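Home | Issues | Browse | Search | About

4.2 Do sorting norms travel?

The claim we set out to check is an old one in the toy-rating literature: that a preference for sorting by color over sorting by shape marks an early stage, and that adults leave it behind. We doubt it. The norms most often quoted come from a single survey in the town of Traten, which mailed 3,000 booklets and got 967 back. Of those, 858 were scored. The report does not say what was wrong with the rest, and we were unable to find the discarded booklets or any note about them.

A return rate that low would matter less if the people who answered looked like the people who did not. We have no reason to think so. The booklets went out in August, when families with young children are often away, and the cover letter asked for "keen puzzlers." An adult who calls herself a keen puzzler may well sort by shape to live up to the name.

Materials are a second problem. The Traten booklet used line drawings filled with flat color. Later studies, including Duggan and the two Odent replications, moved to solid pieces but kept the old scoring key, as if a printed triangle and one that can be picked up were the same thing. Colored blocks on a board (Figure 3) give a sorter weight, edges and a place to put things down, and all of these could push a choice one way or the other.

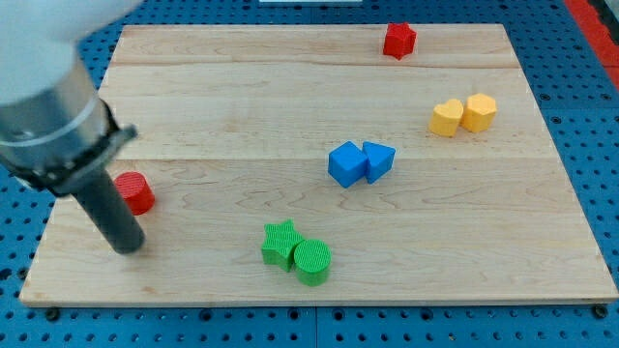
Figure 3. Wooden blocks in different geometric shapes, several grouped in same-colored pairs.

Kaede Honda, commenting on a draft of this section, objected that we ask too much of a norm. Her view is that any scoring key will favor some materials, and that the Traten figures were only ever meant as a rough guide for teachers. We accept the second point. The first seems to us a reason to publish a new key with each new set, and none of the later authors did so.

The Olov manual goes further and turns the survey into a scale running from 0 to 100, with a cutoff for "mature" sorting. We could not trace that cutoff to any data. Until somebody does, we would leave the scale out of school reports.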